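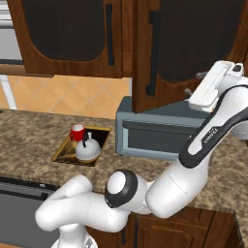

Simulated kitchen, arm at the upper cabinet, kettle and mug in the sink.

28 Oct 2020

Up before the heat came on and read the overnight log from Walden with my coffee. We set 70 tries going before I went home last night and 26 of them finished the way they are supposed to. Last week's number was worse, so Helmi Hyvönen will be pleased. I am less sure what to make of it. Most of the failed ones stopped at the cabinet handle. The fingers close a little early, or the arm picks a path that leaves the elbow with nowhere to go, and then it sits there until the time runs out. A person doing it wouldn't know they had done anything.

The question I keep writing down in this book is whether a machine can do a chore yet. I don't mean one motion, I mean the chore. My sister asked me in May if I could get her something that would put the dishes away, and I told her to wait. She asked again on the phone tonight. Same answer. I said the arm could open a cupboard in a kitchen that doesn't exist, some of the time, and she said her kids could do that in a real one and she still had to do the dishes.

Spent the morning on the handle problem. Changed how far the hand backs off before it turns, ran it slow and watched each one through. It helped with the left door and did nothing for the right. Ate lunch at the desk. The deli was out of rye again.
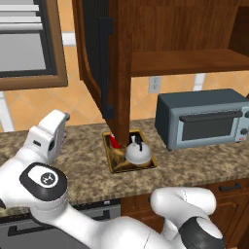

Opening the door is the part we score, and I have started to think we score the wrong thing. Eino Kiiskinen said so at the two o'clock meeting and I agreed with him, which does not happen often. We mark a try as done when the door passes a certain angle. Then what? With the wall cabinet open, the door stands straight out over the sink, right where you would want to reach in for the kettle. I would shut it partway without thinking, or duck around it. The arm has no such habit unless we give it one. Eino wants to score the whole job from start to finish, kettle out of the basin and up on a shelf, and get a zero for as long as it takes. Helmi wants to keep the doors as they are through the end of the year so the numbers can be compared. We went back and forth for an hour. I think they are both right and said so, and neither of them liked it.

After that the call with Hustska. They have a packing floor and want to know what an arm can take over for them by spring. I told them lifting the same box off the same belt, yes, that has been done for years and they should talk to somebody who sells it. Sorting returns out of a mixed bin, no, not from us. The man asked what it would take. I said we would want at least 1,000 tries on their own goods before I would even guess – and he wrote that down as if it were a price. Must send Stateck a note about this so they don't promise him anything.

One more thing for tomorrow. The runs are capped at 60 seconds and I would like to see how many of the failures are only slow. If the arm gets there in two minutes, that is a different kind of bad. For a shop it would be useless. For my sister, who is asleep while the dishes sit, two minutes a cupboard might be fine. Need to ask Helmi if we can raise the cap on a side set without touching the main one.

Home by seven. Washed up, dried, put everything away. I timed it for once and then lost the time because the phone rang. Soup, and the last of the bread. The Visser book is due back at the library and I have not gotten past the second chapter. Left the log running again, same settings except for the back-off.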